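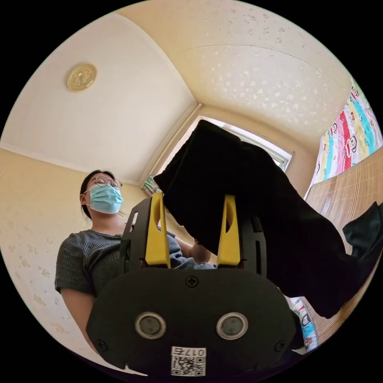

Bevby blackout fabric by the yard, in black
Posted 1st October by Honeylyn Navarro

I have been meaning to write up this fabric since September, when my sister-in-law Graça Lobo came to stay and told me very kindly over breakfast that our little back room was the brightest bedroom she had ever tried to sleep in. She was right, bless her. The window catches the sun first thing, and the walls are a creamy yellow that I love all afternoon and can't stand at dawn.

So I went looking for black fabric, and after a good deal of dithering (Furnton had a ready-made pair I nearly bought, but they only came in one length and it was the wrong one) I ordered a big piece of the Bevby. I bought more than I needed, as I always do, and I'm glad I did, as the hem swallowed a fair bit.

The first thing I'd tell anybody is to hold it up at the window before you cut anything! A large piece of black cloth looks very different once it's up against the light, and a small room with a white ceiling feels the change more than you'd expect. I had a wobble at that point and wondered about the gray. I went ahead with the black and I've come to like it, especially with the yellow walls beside it.

Now for the sewing. It feeds through my old machine nicely and doesn't fray much, but pins leave little holes, so I used clips along the hem. It took me almost 2 evenings, with plenty of tea. It does attract lint – every bit of it, and I have a pale cat – so keep a roller handy. There was a smell when I unfolded it, too, which went away after a couple of days on the line.

As for the dark, it's very good. A thin line of light still gets in at the sides, and that's my rod, a plain Ralholm one that sits too far off the wall. I may get the kind with the curved ends. Graça is coming back before the holidays and has asked for the same room, so I'll let her have the final word and add a note here if she has any complaints.

153 shares | 7 comments
Contact | © Honeylyn Navarro | Back to top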